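Hendon table-height fault

The Hendon table-height fault was a configuration error in the control software of a robot test cell at the Plaltden works, in which the stored height of the work surface did not agree with its true height. It led to repeated low-speed contact between the gripper housing and the table, and was reproduced in simulation before a correction was issued. 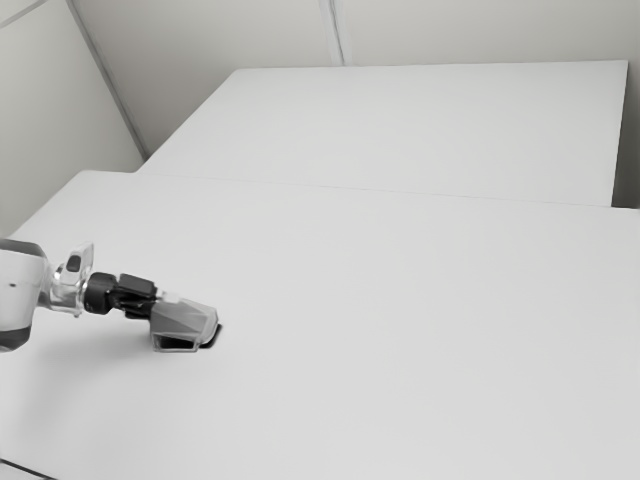
Maxence Tanguy objected to the name in a note attached to the fault record, writing that "the table never moved, and neither did its height. What changed was the point we measured from, so this is a tool offset fault and should be filed as one." The record kept its original title, but later revisions list both terms.

Background

Hendon was the working name of a cell used for trials of short pick-and-place routines. It had a single arm with a wrist-mounted gripper and was paired with a simulated copy, maintained in a package called Vekdale. Routines were written and checked in Vekdale, then passed to the cell controller, supplied under the name Chevalier.

Both systems described the position of the gripper by a tool point, a fixed location relative to the wrist flange. In Vekdale the tool point was placed at the tips of the closed fingers. Chevalier had originally used the same convention. After an update to its tool library, the controller placed the point at the mounting face of the fingers for any gripper whose entry lacked a finger length. The entry for the Hendon gripper had been copied from an older file and the field was blank.

Course of the fault

The first contact was logged on September 17, 2023, during an approach move with no part on the table. The arm stopped on a force limit and the operator cleared the alarm, taking it for a false trip. The routine was run again and stopped at the same height. Over the following runs the operator raised the force limit twice, which allowed the arm to press against the surface for longer before each stop.

The log for that shift holds 806 motion records. Of these, 7 were marked as force stops. A later reading of the file found 3 further contacts that had fallen below the raised limit and had caused no alarm. The finger pads were worn on one side and the wrist bracket had a hairline crack at its lower neck. No one was inside the guarded area at any time.

Reproduction in simulation

The fault did not appear when the routine was replayed in Vekdale with its normal settings, because the simulation used its own tool entry. Lionel Gilbert exported the controller's entry and loaded it in place of the local one. The simulated arm then came down too far by the length of the fingers.

A second problem was found at this stage. Collision checking between the gripper and the foreground table had been switched off in the simulated cell, a setting left over from earlier work in which parts were slid along the surface. With checking disabled, the model gave no warning when the gripper came to the tabletop or passed into it. The rendered view showed only a dark patch of shadow at the tip of the housing, and this had not been treated as a sign of contact.

Causes

The fault report gives the blank finger length as the direct cause. It lists the following as contributing causes:

Different default tool points in the two systems, with no comparison made at transfer.
Collision checking disabled in the simulated cell and not restored.
Force limits that could be raised from the operator panel without a second sign-off.
An alarm text that read "limit reached" and did not name the axis or direction.

The report does not treat the operator's actions as a primary cause. The same alarm had been raised in error almost 5 times a shift during the cell's commissioning, and clearing it had become usual practice.

Correction

The finger length was entered by hand on both systems and the cell was returned to use in October. The transfer step was changed so that a routine is refused if any field in the tool entry is blank, or if the two tool points differ by more than a set tolerance. Collision checking with fixed furniture can still be switched off in Vekdale, but the setting is now cleared each time a project is closed.

Force limits were locked to the values set at commissioning. A slow touch-off move was added to the start-up routine – the arm lowers the closed fingers on to a reference block and compares the reading with the stored height. A mismatch prevents automatic running.

Related faults

Errors of the same general type include wrong base frame entries, in which the whole work area is shifted, and unit errors between millimetres and metres. These tend to produce large and obvious movements. A tool offset error is often smaller and may go unnoticed in moves made well clear of any surface, as it did at Hendon during the free-space tests that came before the first approach move.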